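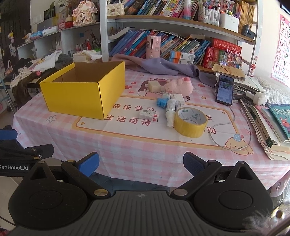 Pink and white checks on the table.

Kunard Mill Open Day

I have been meaning to write up our trip to the open day at the Kunard weaving mill since we got home, and here it is March 2019 already, so please forgive me for going on a bit. I do love a tablecloth, as anybody who has eaten at my house will know, and I had been looking forward to this since November, when Ross Kerr from our sewing circle passed his spare ticket along to me.

The mill sits down by the river behind the old freight depot, and you could easily drive right by it (we did, twice!). Parking was in the field across the road, which was muddier than I had hoped, so wear sensible shoes if you go next year. Inside the gate they hand you a paper map and a sticker with your group number on it. We were group 4, which meant a long wait, but there was coffee and a very good lemon cake in the front office, and I got to talking with a couple from upstate who had come just to buy dish towels.

The tour starts upstairs in the yarn room, where the cones are stacked by color on shelves that go clear up to the rafters. Our guide was a retired weaver with a lovely soft voice, and I'm sorry to say the folks at the back missed a good deal of it once the looms started up below. She told us that a simple check is the first thing a new weaver is trusted with at Kunard. You set up the colored and white threads in even bands going one way, then weave the same bands going the other way, and where two colored bands cross you get the full color, and where color crosses white you get the paler square in between. I have been ironing checked cloth all my life and never once stopped to think about that.

Then down we went to the weaving floor. They give you earplugs and you really do want them! There are 19 looms in the long shed, and the oldest one, which everybody calls the Ebihara, has its own little rail around it so the visitors don't crowd. It takes 960 threads to dress it for the narrow cloth, every one of them drawn through by hand, and the young man doing it barely looked up at us. I could have stood there all afternoon – Ross had to come back and fetch me.

After the looms comes the finishing room, where the cloth is washed, pressed and hemmed. It was warm in there and smelled of starch, and it put me right back in my grandmother's kitchen. They sell the seconds from a table by the door, with a small flaw marked by a bit of thread, and I came away with a runner in the Arari stripe for 10 dollars. I still haven't found the flaw.

Lunch was in the yard under an awning, soup and rolls, with a fiddle player who took requests. The shop was packed by then and the line for the register went out past the steps, so if there is something you have your heart set on, go there before you eat. I wanted the Flelel napkins in the gray and they were all gone by the time I got to them. The lady at the register took my name and said they may weave more in the fall.

Ross is already talking about carpooling next year, and there is room for two more if anybody would like to come along. Bring cash for the cake.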